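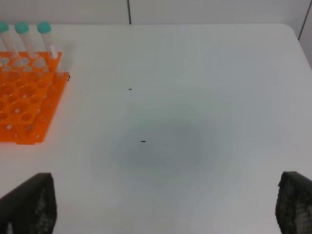
Can a robot arm take over tube racking yet, or is it still a demo trick?

Posted by Laiba Shaikh, 11 May 2021

I run the bench side of a small water testing shop in Lenudville. On a normal day we uncap, fill, recap and rack 300 conical tubes, the kind with the green-blue screw caps, in orange plastic racks with round holes. It's dull work and my wrists are shot by Friday. My boss has been sent a brochure for a Rustero arm and now he thinks the whole job can go to a machine by October. I've watched the promo clips and every one of them shows a single tube, already upright, going into a single hole. I am not convinced. Has anyone here put one of these on a real bench and left it alone for a shift? I don't care about the price, I care whether I'll be standing next to it all day picking up tubes.

Shamim Farooqui

Short version, you'll be standing next to it.

We had a Prantl arm on trial for 17 days in a seed lab, doing nearly the same chore. Moving a standing tube from one rack to another was fine once the racks were fixed down. Ours were held with printed corner stops, because if a rack slid even a little the arm went on reaching for where the holes used to be. Caps were the bad part. Backing a screw cap off is easy enough, but starting the thread again is where it fell apart. It would cross-thread one, torque it down happily and report success. You don't find that out until the tube goes in the spinner.

Best full day we got was 85 tubes with no one touching it. A new hire does that before lunch and also notices when a label is wrong.

Things I'd ask the seller for before your boss signs:
– your tubes, your caps and your racks, not theirs
– full tubes, since every demo I've seen used empties
– a rack with tubes only in the back row, then a packed one, because tight neighbors leave no room for the fingers
– what it does after a drop. Ours stopped and waited, which I suppose beats carrying on.

If they won't do that on video in one take, you have your answer.

gritimura_fan

Disagree, these things are way better now. My cousin's place has a Gritimura and it does everything. Just get a good camera on it.

Laiba Shaikh

Does everything, including recapping? What volume? I'd like to hear from your cousin. Shamim, thank you, I'm sending that list to my boss tonight. Might ask him for an electric capper too – over 8 years here and I've never had one.

We use cookies to keep you signed in and to count visits. By continuing to use this site you accept our cookie notice. Accept | Manage settings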